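Threads > Time and habits > Naledi Mofokeng

Latest | Popular | Threads | Saved

Naledi Mofokeng
Dec 18, 2023

I've been saying no to things since March and I want to write down how it went, mostly for Xolani Joubert, who keeps asking me in voice notes.

It started with a work group chat. I came back from lunch to 619 unread messages and replied to the lot, one by one, like it was my job. (My job is payroll at Galico. It was month end.)

So I made a rule. If someone asks me for something, I don't answer in the same hour. I say "let me look at my week" and then I do look at my week!

First fortnight was horrible. I felt rude the whole time. My cousin Keabetswe asked if I was cross with her and I nearly caved and agreed to do the food for 28 people.

We settled on me bringing a salad. It was a good salad.

The thing I got wrong was explaining. I'd say no and then send a paragraph of reasons, and people would kindly solve every reason for me. "Oh if it's the lift you're worried about, Sizwe can fetch you." And then I was going.

Now it's one line. "I can't make that one, hope it goes well." I still type the paragraph sometimes and delete it - old habits.
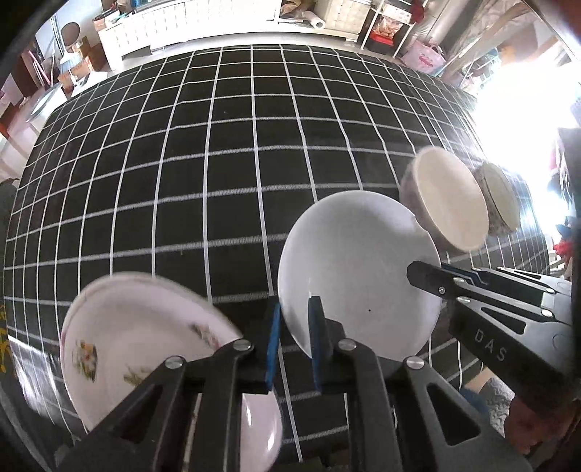 Photo: Wendelin Zwahlen

I do still say yes! I said yes to helping my neighbour with her forms, and to the Masilela trip, and I enjoyed both because I wasn't squeezing them in between other people's errands.

What I haven't cracked is family on the phone. My aunt doesn't do "let me look at my week". She just stays on the line, breathing, until I agree.

I've lost touch with one person over it, I think. We mostly spoke when she needed something, so I'm a bit sad and a bit relieved, and I haven't worked out which is bigger.

Anyway Xolani, start with the small asks. Leave your mother for later. If anyone has a way of handling the breathing aunt I'd love to hear it.

Recent threads
Muting the family group for a weekend
Should you lend money to a colleague?
Four evenings at home, and what I did with them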